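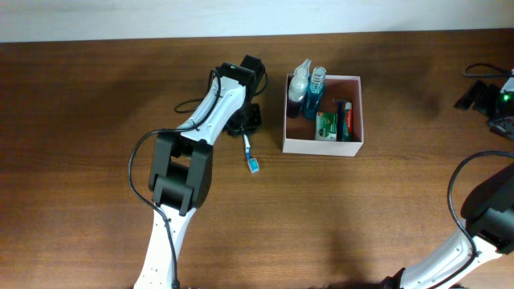
Odov publishes maintenance routine for its two-arm packing cell

Osau, 2020-09-11 – Odov has published the maintenance routine it uses on its two-arm tabletop cell at the Osau workshop. The document covers the gripper fingers, the wrist cameras and the cable runs, and can be used by any site running the same arms. It replaces the setup sheet supplied with the cell.

The cell packs small toiletry items, such as toothbrushes, razors and toothpaste, into open cardboard boxes. Thin handles are the hardest part of the job. A toothbrush lying flat on a table leaves little room for error in finger height, and a worn grip pad will let it turn as it is lifted.

Odov kept a log of 1,952 picks before writing the routine. Of these, 539 were made with finger pads past the wear limit the company now sets, and most of the dropped items in the log fall in that group.

"We had been changing pads when somebody noticed they looked smooth," said Gizella Tóth, who runs the workshop. "Now there is a check at the start of each shift and a limit written down. It takes 15 minutes for both arms, including the cameras."

The check has four steps. The operator clears the working area and opens each gripper fully. The pads are wiped with a dry cloth and inspected for flattened texture, and the finger screws are checked with a torque driver. The wrist camera view is then compared with a stored reference, with both fingertips in view and level with each other. Last, each arm is moved slowly through its full reach while the operator watches the cable loops at the elbow and wrist for snagging or pulling.
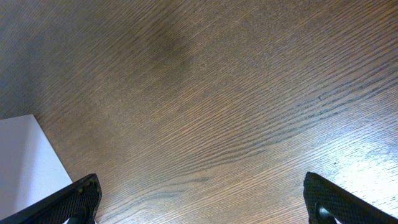
Wrist camera view with the gripper open over the table. Both textured finger pads are in view.

Light on the table is dealt with in a separate section. Glare from a varnished top can hide the edge of a pale item from the wrist camera, and the routine asks sites to move lamps before they change any camera settings. Matt table covers are allowed, provided the finger height is set again afterwards.

Hicham Benmoussa, service engineer at Odov, said cable wear was the fault he was most often called out for. "The loop has to be long enough for the wrist to turn and short enough to stay off the table. We give a length for each joint. If a tie has been cut, put a new one back in the same place."

Replacement pads are stocked by Seidel and are sold in pairs. Both pads on a gripper should be changed together and the finger height set again before the arm goes back to work.

The routine is free to download from the Odov website. A version for the single-arm cell will follow in October.

Press contact: Octavian Lungu, Odov press office, Osau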